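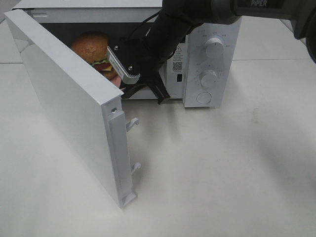 A white microwave with two knobs, and a toy burger inside.

Emiko Kikuchi has owned four microwaves and speaks of only one of them with affection. It was white, it had two knobs, and it lasted until her youngest moved out and took it along without asking.

"Two knobs and a door button," she says. "One for how hard, one for how long. I never had to read anything. The one I bought after that had a setting for a single baked potato, and I don't think it had ever met a potato."

Kikuchi buys kitchen equipment for Asfaw, which furnishes short-stay apartments, and she has spent much of June deciding what goes on the counter in 446 of them. The job sounds restful. It involves a great deal of opening and closing of doors.

"People think you pick a microwave by what it does to soup," she says. "They all do the same thing to soup. I look at the door."

She will talk about doors for as long as you let her. She likes to see where an open one ends up, and how much counter it takes with it. In a narrow kitchen, a door that swings to the left can wall off the sink completely, and the guest ends up leaning around it with a full bowl. Then there are the latch hooks, the small plastic ones on the inner edge.

"Those are what go," she says. "It's never the motor. Somebody shuts the door with a hip, or with a foot, I've seen a foot – and a hook snaps, and now you have a very heavy bread box."

Asfaw used to fill its kitchens with a keypad model from Grirberg. Kikuchi inherited 90 of them, along with a folder of guest complaints, most of which concerned the clock. It blinked. Guests unplugged the thing to stop it blinking, and the next guests reported it broken. She reads me one note, left on a pillow, that says only "how do you make it go."

Knobs, then. She is almost evangelical on the subject, though she admits they have their own troubles. The printing around them wears off, the tick marks first, and after a few years everyone is cooking by feel.

We get to plates. She has opinions there too, and they begin with the toy food she likes to use when she tries out a kitchen. A real hamburger, she points out, gets sad within the hour and has to be explained to whoever shares the office.
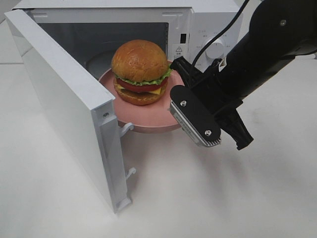
"A plate has to go all the way in," she says. "You'd be amazed how many people buy the dinner set first and the oven second. Then the rim hangs out over the front, and you stand there turning it, as if a circle is going to get smaller on one side."

Her own dinner set, from Lusia, is a case in point. She loves it. It fits nothing she owns.

I ask whether the toys are any use beyond that, and she says they are good for height. A tall bun tells you whether a hand can get in over it and out again without bringing the lettuce along. She would never try it with a mug, which is a separate conversation, and we have it. It takes until noon.

The order she has to place is worth 3,000 to her in bonus if it goes in on time, a figure she mentions once and then looks sorry about. The choice has come down to a knob model from Eltum and another that she prefers but can't get enough of. She has had the Eltum on her own counter for a while now.

"The door's fine," she says. "The button's a little stiff. My mother couldn't manage it with one hand, so I've asked them about the spring, and they've said they'll call me back."

They haven't called yet. She checks her phone, puts it face down and goes to heat up her coffee on the stove.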